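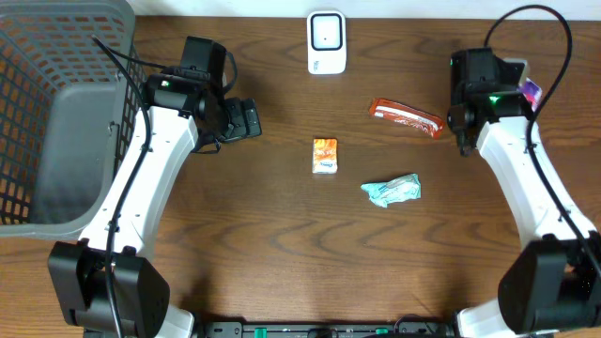 Unit 2. Clearing a mixed surface into a basket

Household Organization, Bretell Adult Learning Center
Handout 2, room 516
Instructor: Mayuree Yimyam

2.1 Scope

This unit covers small articles left on a table: wrapped food, boxed candy, sachets, small plastic devices, and anything else that can be lifted with one hand. Paper is covered in Unit 3. Glassware and liquids are excluded and should be taken off the table before the procedure starts.

The container for all exercises is a gray plastic laundry basket with perforated sides. Students practicing at home may use any rigid container with an open top.

2.2 Terms

Surface: the table or counter being cleared.
Article: one item that can be picked up alone. A sealed box of candy is one article. An open box with loose pieces is several.
Transfer: one article moved from the surface to the container.
Holding spot: the part of the surface set aside for articles that do not go in the container.
Pass: one complete trip over the surface, from the far edge to the near edge.

2.3 Placing the container

Set the basket at one side of the surface, on the surface itself. A basket on the floor adds a bend to every transfer. In the practice room it goes on the left, near the wall, which leaves the middle and right of the table clear for the articles. Left-handed students may move it to the right.

The whole base must rest on the table. A basket that overhangs the edge will tip when a heavy article lands on the outer side.

2.4 Choosing a container wall

Perforated walls allow a quick check of the contents from the side and let crumbs fall out. They also let narrow articles through. The test is simple: hold the smallest article against an opening. If it passes, use a solid container or put the small articles in a bag first.

Flat packets will not usually pass through a square opening, but a corner can catch in one. Lay packets flat on the bottom and do not push them down the side.

2.5 Order of transfer

Work from the far edge toward the body. Reaching over near articles to get at far ones is accepted on the first pass only, and the sleeve should be rolled.

Within each pass, take articles in this order:

1. Rigid and heavy (devices, full boxes)
2. Rigid and light (small cartons, candy boxes)
3. Flexible (snack bars, packets, sachets)

Flexible wrappers go in last so that nothing hard rests on them. Pick up a wrapped bar across its middle. The crimped ends tear if the bar is lifted by them, and a torn end is recorded as a fault on the exercise sheet.

Small upright boxes are gripped on the two wide faces. Check the flap first. If it is open, close it before lifting.

2.6 Articles that do not go in the container

Electrical devices are moved to the holding spot unless the exercise sheet says otherwise. Reasons given on past sheets include attached cords, batteries, and scented refills that mark food packaging. Turn the face of the device upward so that it can be identified without handling it again.

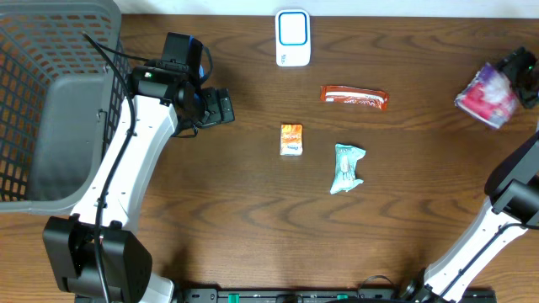 Talha Tanoli asked whether a device with no cord and no battery still has to be kept apart from food. It does for graded work. At home the decision belongs to the student, provided that food goes in a separate bag.

Hammad Sethi suggested that the holding spot be marked with tape. Masking tape is permitted on the practice tables. Remove it at the end of the session and rub off any residue with a dry cloth.

2.7 Exercise sheet

Complete the sheet in pencil. The fields are:

Student
Table
Container wall (solid or perforated)
Articles transferred
Articles in holding spot
Faults: dropped, torn, wrong order, wrong place

A dropped article is a fault even if it lands in the basket from too high. Release height is one hand width above the contents.

The passing mark for Unit 2 is 22 points. Two attempts are allowed. Sheets are due on 23rd June in the tray outside room 713.

2.8 Changes from the January version

The holding spot was added. The rule on crimped ends was moved here from Unit 3 at the request of Naveed Afridi. The timed section was dropped, and time is no longer recorded on the sheet.

Reading for Unit 3: Geltik workbook, section on paper and mail.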